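Back to blocks

I blame the loft. It was one of those afternoons in September when you go up for a suitcase and come down three hours later with dust in your eyebrows and a biscuit tin you haven't seen for decades. Inside mine were the building blocks I had when I was four, every one of them chewed at the corners, and a smell of old paint so strong it took me straight back to my gran's hall carpet.

I'm a grown woman with a mortgage. I sat on the landing and built a castle.

Since then I've become a bit of a bore about blocks, as my family will confirm (they have stopped asking what's in the parcels). I've bought them at jumble sales, from a man in a lay-by, and once, to my shame, out of a pram at a bus stop after some very quick haggling with the toddler's dad. And I've found that I'm far from the only one. There are people up and down the country who collect them, mend them, sort them and fall out over them, and in the spring I finally went to see somebody who does all four.

Nabila Ngau lives at the end of a lane so narrow that I had to fold in my wing mirrors. She used to teach reception class and now she looks after what she calls "the library", a back room with shelves up to the ceiling and 3440 blocks on them, each one written down in an exercise book. Local families and playgroups borrow them by the bagful. You get a cloth bag, a slip of paper and a month to bring it all back, and if you're one short she'd like to know where you last saw it.

"It's always the arches," she told me, putting the kettle on. "Arches go under sofas. Cubes come home."

I'd expected everything to be arranged by colour because that's how I do mine, in a nice rainbow along the windowsill. Nabila looked at me rather kindly when I said so. Hers are sorted by shape and then by size. Children don't come in asking for something green, she says. They want a roof, or a wheel, or a thing to be the dog.

She has favourites, of course. The oldest lot in the room are Grindach bricks, plain and heavy, with the name stamped so faintly that you have to tilt them at the window to read it. A set should have 50 pieces and hers has the full lot, in the box, with a sliding lid that sticks. Next to those is a row of Zundier shapes, thinner and brighter and a bit too slippery for towers if you ask me, though Nabila won't hear a word against them. She had the same ones as a girl and her brother swallowed a small one. (He's fine. He's a dentist.)

Then there are the Bogales, and I'm afraid I got quite giddy about the Bogales! They made a set with a crescent, a hoop and a lopsided egg, and it's the egg everybody wants. I have been after one for years. Nabila has two. I held one in each hand while she talked about beeswax and I can't tell you a single thing she said.

After tea we got down to the proper business, which was playing. I can't recommend this highly enough to anybody who has had a rotten week. We cleared the cups away and I tried to do a street, with shops, and Nabila made a harbour that was frankly much better. My church fell down. I'd put the steeple on a cylinder and the cylinder on a prism, and any three-year-old could have told me how that would end.

She likes a flat board to build on, and so do I now. Carpet is hopeless, and my kitchen table has a dip in it that I'd never noticed until I tried to get a tower past the fifth storey. A decent piece of maple, sanded smooth, gives you a floor that stays put, and the colours look lovely against it. You don't need many pieces either. Half a dozen or so, well mixed, will keep two people busy for longer than you'd think, especially if one of them is a star and you both want it.
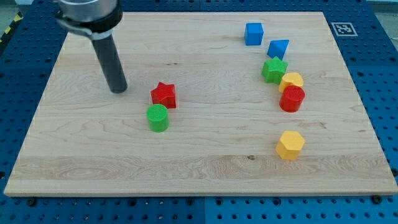 A red star, a green cylinder and some of the blues, out on a maple board.

Stars are a sore point, by the way. Purists can't stand them. You can't build on top of a star, the argument goes, so it isn't a building block at all, it's an ornament. I put this to Nabila and she snorted. In her classroom the star was the first thing out of the box every single morning, and it had been a queen, a hedgehog, a biscuit and the baby Jesus.

If you fancy starting, start small. A mixed bag from a jumble sale will do you nicely. Wipe painted wood with a cloth that's barely damp and never leave it to soak. Plastic ones can go in a bowl of warm soapy water, and an old toothbrush gets into the corners. I keep mine in Fundik tubs, the shallow sort, so I can see what I've got without tipping the whole lot on the floor at eleven at night.

I came home with 54 blocks in a cloth bag, signed for, and a promise to have them back within the month. There's an arch missing already. I've had the sofa cushions off twice and I'm going in again after supper with a torch.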